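Speaker notes: Collecting demonstrations for two-arm sorting
Usha Panicker
10 June 2022

Slide 1. Title
Say name, say Vundar is the project and Laizer is the model. People mixed them up in April. Talk covers the recording side only. Training questions at the end if there is time.

Slide 2. What we wanted
Two arms, one table, small bottles and vials. Pick an item up, put it in the basket or the bin, carry on until the table is clear. An adult does this while talking about something else. We wanted enough recorded examples that Laizer could learn it from people driving the arms, with no hand-written grasp rules.

Slide 3. Numbers
981 episodes recorded. 323 thrown out. Leave the slide up for a few seconds, someone will photograph it.
Most of the discards are from the first two weeks, before we had a written procedure. Say so before someone asks.

Slide 4. Why episodes got thrown out
Camera stopped partway and the operator kept going.
Operator forgot to press stop, so the episode ends with the arms parked and somebody getting a coffee.
Reset done wrong, items still in the bin from the last episode.
Wrong task label. 77 episodes had this one. We fixed those by hand and kept them, so they are not in the 323.

Slide 5. Operators
Five people drove the arms. Everyone had a half day of practice and none of it was kept. Styles differ a lot. One operator nudges a bottle upright before picking it up, another takes it lying down every time. We argued about whether to standardize this and decided to leave it alone. I am still not sure that was right — the model does a strange half nudge that I think comes from the mixture.
Pause here, good place for a question.

Slide 6. Start positions
First batch: operators laid the items out by habit. Same bottle in the same corner, over and over. You don't notice while you are doing it. Laizer learned the corner.
Second batch: Torkier, our recording tool, prints a rough layout before each episode. Which items, which part of the table, standing or on their side. Operator follows it loosely. A bit slower per episode, and I would do it from day one next time.

Slide 7. Things that don't get picked
The potted plant stays on the table and is not a target. Basket and bin shift a little between sessions. We log the shift. If the basket is always in the same spot you are teaching a location and calling it a basket.

Slide 8. Cameras
Wrist cameras, an overhead view and a fixed one beside the table. Wrist views matter most for the last few centimetres. The fixed view is the one I use for review, it is quickest to skim. Clear plastic is hard in all of them. So is anything bright. Leave exposure locked for the whole session and write the setting in the log.

Slide 9. Review
Every episode gets watched once at double speed by someone who didn't record it. Three buttons: keep, fix label, drop. If a reviewer is unsure, drop. We tried a fourth button for "maybe" and it filled up and never got looked at.

Slides 10 to 13. The table
Click through slowly.
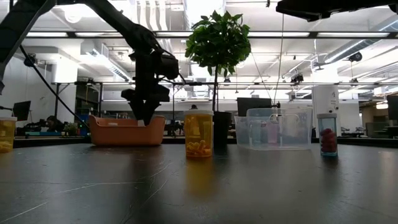
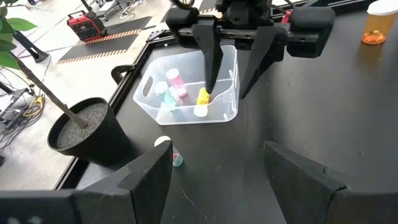
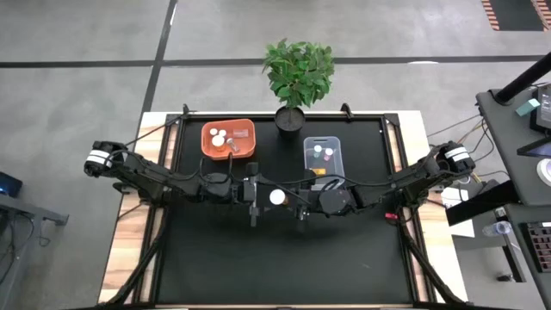
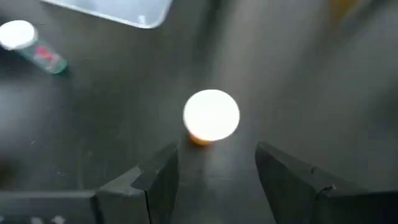
Two-arm sorting table. Second and fourth views are from the small cameras on the arms.

Slide 14. Next
Move the setup to the Willier room, same table and different lighting. Record a small set there before training anything new. Add a task where one arm hands an item to the other.
Ask if anyone has a good way of scoring operator fatigue. We stop after 40 minutes and that number is a guess.

Slide 15. Thanks, contact
Leave up during questions. Have the log sheet open in another window, people usually want to see the columns.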